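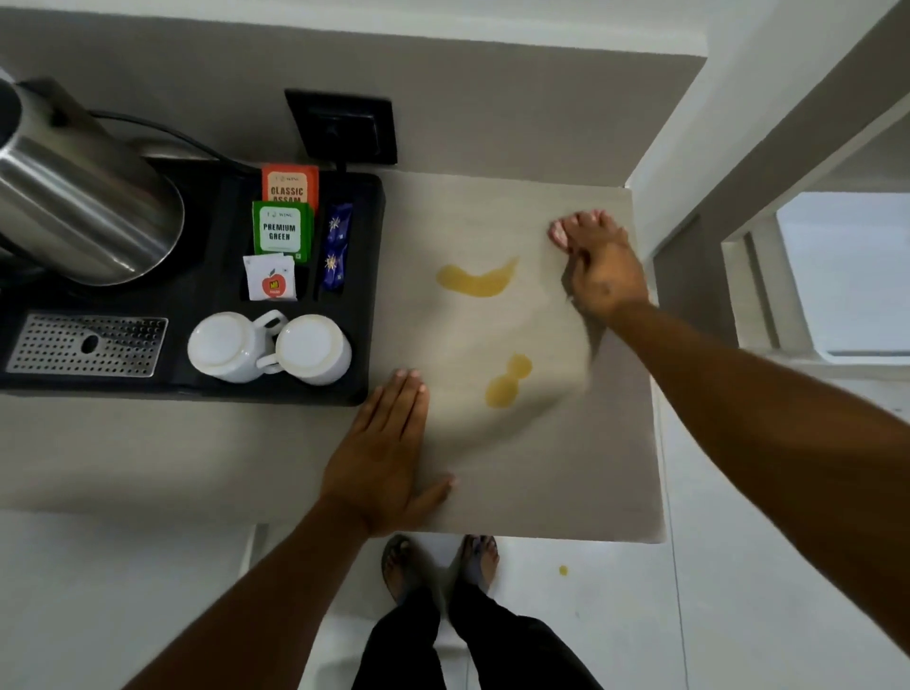
Sistano hospitality tray in black, with kettle, mugs and sachets, on a light grey worktop. Pale beige cloth at work on a spill.

Sistano Hospitality Tray, black
Made by Nusider
Product code: 808

We have stocked a good few welcome trays over the years and this is the one we keep going back to. The Sistano holds the kettle, the mugs and everything for a brew in one moulded piece, so a guest can walk in, drop their bags and find it all in the same spot. Lovely!

The kettle goes in the back corner, where the cord can run along the top of the tray to the wall socket. In front of it there is room for two mugs, and we like to turn them upside down with the handles facing in – it looks smart and keeps the dust out. The middle compartment takes tea sachets standing up, so people can read the labels without tipping the whole lot out (black, green, something fruity, whatever you buy in). Sugar or coffee sticks go in the narrow slot at the side.

Then there is the drip grate, our favourite bit. It's stainless steel with rows of small holes, and it gives you a proper place to put a wet spoon or a used teabag.

Cleaning
Lift everything out and wipe the tray with warm water and a little washing-up liquid. Leave scouring pads in the cupboard, they dull the black finish. For spills on the worktop, lay a soft cloth flat over the puddle and press down with both hands before you wipe. Orange juice and strong tea are best dealt with straight away on pale surfaces.

What you get
Tray and drip grate. Kettle, mugs and sachets are sold separately, and the Wanyama plain white mugs are a good match.

Guarantee: 2 years
Pack size: single, or case of 5
Delivery: from our Fullovthorpe warehouse, next batch due in August

Fitting out a larger place? We can quote for orders up to 3,000 trays – just send us a note with your room numbers.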